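Rodel Galang had paid 55 for the table, and Erdal still didn't believe it came out of the old hotel in Undville.

"Everything came out of that hotel," Erdal said. "I've met 20 tables from that hotel."

"The man swore."

"The man sells tables."

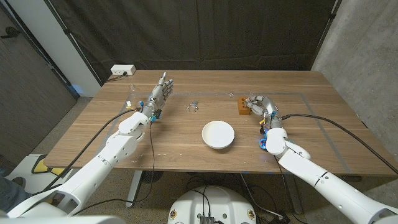 Rodel moved the white bowl a little to the left. His aunt would have put lemons in it. He didn't have any lemons.

"And the block with the two holes? Also the hotel?"

"Candles, he thought."

Erdal stuck a finger in one of the holes and looked unconvinced. "He thought," he said, and went to find his coat.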